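Fingertip drift on a Mak arm handling woven cane, and where to take the reference

Forum: Cells and End Effectors > Maintenance and Setup
Replies: 13

pollcombe_rh
Member

We run a single Mak arm with a Gemier parallel gripper at Pollcombe. Work is woven cane and rattan pieces, held by the edge braid while a second station trims loose ends. Wrist camera on a short bracket, looking forward past the fingers. Makance does the vision and sends an offset to the arm before it closes.

Fault: contact position on the braid drifts. After a fresh setup the finger lands where it was taught. By 4,000 cycles it is landing 2 mm towards the outer edge, which on a plaited edge is enough to put the pad on the shoulder of a strand instead of across it. The strand then rolls and the piece turns in the grip.

Done so far:
Fingers off, seats cleaned, refitted to torque.
Camera bracket checked for looseness. None found.
Arm remastered. No change worth reporting.
Hand-eye calibration repeated. Drift goes away, then returns at the same rate.

The last one bothers me. If the calibration cures it, something the calibration measures is moving. Ideas welcome.

Raluca Hodoroagă

torque_stripe
Senior member

Repeating the calibration hides the fault. It measures the sum of everything between flange and lens, so you can't say which part moved from the fact that it helped.

Put a dial gauge on each finger separately, gripper closed on a ground pin, and log it. Also paint a witness line across every screw head between the flange and the camera.

kdm_fixtures
Member

What are the pads? Soft pads on cane wear on one side. The strands are round and hard at the surface and the load sits on a few narrow lines. If one pad wears faster than the other, the closed centre moves and the work moves with it.

pollcombe_rh
Member

Moulded tips, dark grey, rounded at the end, one piece with the finger. No separate pad. They come off as a pair with two screws each.

Gauge readings this morning, pin in the jaws: left finger is where it should be. Right finger is low by an amount I can see on the gauge but which is nothing like 2 mm. So there is some wear but it doesn't account for the whole.

torque_stripe
Senior member

Closed on a pin is stiff. Closed on cane is not. What force are you using?

pollcombe_rh
Member

80 N at the jaws.

torque_stripe
Senior member

Too high. At 80 N a moulded finger bends, and it bends more when the braid gives on one side before the other. I would be well under half that.

kdm_fixtures
Member

Disagree. Low force on a braid is how you get rotation, and rotation is her actual complaint. Cane is slippery when it has been lacquered and a light grip lets the strands turn under the tip. I'd keep the force and shorten the finger.

torque_stripe
Senior member

A shorter finger puts the gripper body into the piece. She said the camera looks past the fingers, so shortening them changes what the camera sees as well. That is a new setup, with all that follows.

fp_huang
Moderator

Before anyone buys fingers. Raluca, three things I would like to know.

1. Which feature does Makance match on?
2. Is the focus on the camera locked, and by what?
3. What is behind the work?

I looked after a similar cell for some years and the mechanical side took the blame for most of that time.

Fung-ping Huang

pollcombe_rh
Member

1. Left edge of the braid against the background, over the full visible height. A straight line is fitted and the offset is taken from that, plus the height of the corner at the top where the edge turns over.
2. Focus ring has a grub screw. I had not looked at it.
3. Painted wall, pale.

I have looked at the grub screw now. It is tight. The ring still turns with a finger, though, with some effort. There's a flat worn under the point.

fp_huang
Moderator

Then I would start there. A ring that creeps changes the magnification slightly along with the focus. With the edge away from the optical centre, the fitted line moves outwards or inwards in pixels even if nothing in the cell has moved. Your hand-eye run absorbs it and the fault appears cured, which matches what you described.

Second point. Edge fitting on a chevron braid is not like fitting a machined edge. The boundary has a tooth for every slanted segment. When focus is good the fit sees the teeth and averages them. When focus goes soft the teeth merge and the line settles nearer the tips or nearer the roots depending on your threshold. Soft shading on the wall next to the strands makes this worse, as the threshold can land in the shadow.

Procedure I used:

Switch the cell to maintenance, arm at the taught view position, gripper open.
Back the grub screw off and move the ring so the point bears on fresh metal.
Place a sample with the braid upright at working distance.
Focus on the braid itself at mid-height. Don't focus on the wall.
Nip the screw, then a drop of low-strength thread lock on the ring, wicked in.
Witness line across ring and barrel.
Hand-eye calibration once.
Save a reference image in Makance, and store it with the calibration number.

Then compare each week against that reference and leave the calibration alone.

torque_stripe
Senior member

Fine for the camera, but the right finger is still low on the gauge. That's a measured fault and it shouldn't be left because a more interesting one turned up.

fp_huang
Moderator

Agreed, change the pair. Change them first, so that the reference image has the new tip in it. The rounded top of the finger is a useful fixed mark. If the tip moves in the image and the arm hasn't, the camera has moved. If the tip stays and the braid moves, it's the piece or the nest.

With a parallel gripper, take that check at one commanded opening and write the opening down.

kdm_fixtures
Member

That only works if the finger is in focus. With the lens set for the braid, a finger nearer the camera will be soft.

fp_huang
Moderator

It will be softer than the braid if it sits much nearer. On a short bracket with the tip up against the work, the two distances are close enough. I use the outline only. A rounded outline can be fitted to a circle even when it is a little blurred.

pollcombe_rh
Member

Fingers changed, lens reset, one calibration, reference stored. Force dropped to 50 for now as a compromise between the two of you, and I will move it again only if I have a reason on paper.

One more question. The background has small dark dots in it in the live view. I've wiped the camera window and some are still there. Does it matter?

torque_stripe
Senior member

Move the arm a few millimetres sideways. Dots that stay put in the image are on the lens or sensor. Dots that travel with the wall are on the wall.

If they are on the wall, ignore them or repaint. A speck a few pixels wide is not going to pull a line fitted over the full height.

kdm_fixtures
Member

It will if it falls inside the search band and the minimum contrast is set low. I have seen a fit jump to a fly mark. Narrow the search band to either side of the expected edge and set a minimum edge length. I would also put up a plain matt board and be done with it.

torque_stripe
Senior member

One point in a robust fit gets rejected. If yours jumped, it was set to least squares with no outlier limit.

kdm_fixtures
Member

It was. It was also the default.

fp_huang
Moderator

Both settings then. Narrow band, outlier rejection on. And check dots that sit near the upper corner in particular, as the corner height comes from far fewer points than the straight run and there is less to outvote a bad one.

pollcombe_rh
Member

Results up to now, for whoever finds this in a search.

Sideways move not done yet, so I can't say which surface the dots are on. Search band narrowed and outlier rejection switched on in the meantime.

Gauge on the new fingers: level, both sides.

Rotation in the grip: one piece in the last shift, with a loose strand at the grip point before it was picked, so I am not counting that against the setup.

Contact position: no drift I can measure, but the cell is well short of 4,000 cycles since the reset and I won't call it closed until it's past that. Witness line on the ring is unbroken.

Weekly sheet now reads:
Wipe camera window, dry cloth, then look again.
Check witness lines on ring, bracket and finger screws.
Jaws on ground pin, gauge both fingers, write both down.
Arm to view position, sample in place, compare with the Makance reference.
Do not recalibrate unless the comparison fails.

On torque_stripe's point about force, I still think 50 is near the lower limit for the lacquered pieces. The unlacquered ones would probably take less. I may run two recipes if the trimming station can tell me which is which, and at present it can't.

Camera exposure is fixed now as well. It was on auto, and the honey-coloured strands are glossy enough on their rounded tops that it was hunting between pieces. Wrist view from the cell: 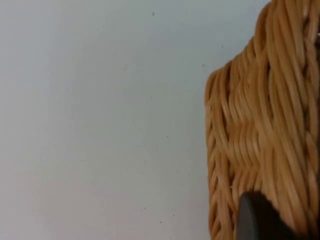
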